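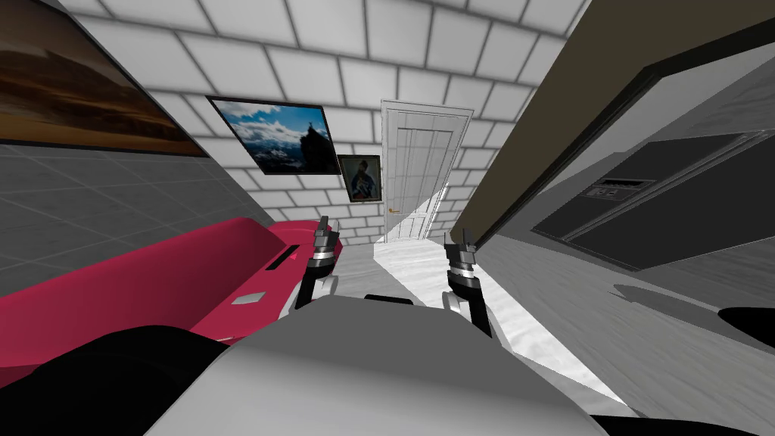
I gave up getting my news from a feed last August, and I've been happier with the Bendgate paper ever since, all 18 pages of it. A feed would hand me 200 headlines before breakfast – and I couldn't have told you five of them by lunch. A picture like the one up top, two grippers pointing upward in front of a light-gray robot body, would have gone by in a blink between a recipe and a quarrel. I'd like us all to slow down a little, friends, and read one whole story, right to the end, even if the coffee gets cold.

Search Plaltorlow Enter keyword Go

Contact Plaltorlow | Copyright Plaltorlow | Back to top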